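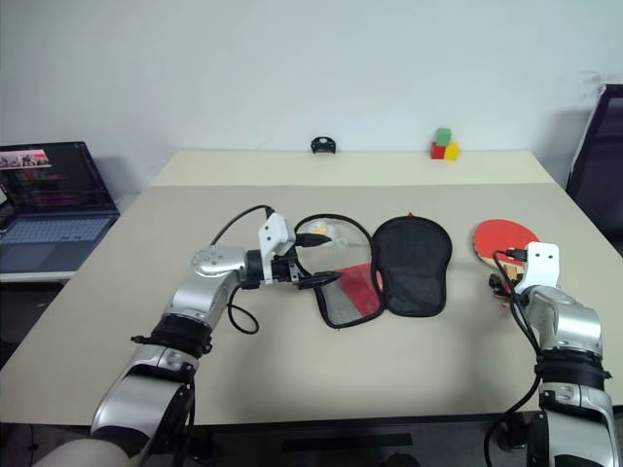

4. Getting the table ready

Applies to the Lekska folding table, indoor model. For the outdoor one (Givora) see section 7, legs are different.

1. Unfold both halves, wheels locked first. All four. Red tab down = locked.
2. Push the halves together untill the center pins click. Two clicks. One click means one side is still loose, pull apart and go again.
3. Level it. Turn the feet by hand, no wrench. Small turns.
4. Clamp the net posts. Snug, then a quarter turn more. Overtightening cracks the clamp pad (spare pad is part no. 388).
5. Hook the net cord and pull tight. Hang a 100 g weight from the middle of the net, it should dip a little and come back up when you take it off.
6. Wipe the top. Damp cloth, plain water. No glass cleaner, no furniture polish, it leaves a film and the ball skids.
7. Paddles go back in a case between sessions. Zip all the way round. Rubber left out in the light goes hard and slick. 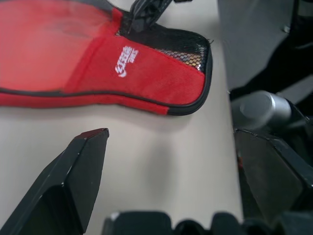 8. Balls in the side tray, cracked ones in the trash.

Caution: never fold with the net still on. Bends the posts, not covered by the warranty.

Caution: keep fingers clear of the hinge. Two adults to fold, kids stand back.

Note: room above 100 °F or a damp garage, the top can warp. Store it folded, upright, cover on. The Fovik cover fits, the older Danladi one is too short at the wheel end.

4.1 If the bounce is off

Dead spot near the center line: pins not seated, back to step 2.
Dead spot anywhere else: check the crossbar screws underneath, 3 per side. Tighten in turn, not one all the way and then the next.
Ball rolls off by itself: feet agian, step 3.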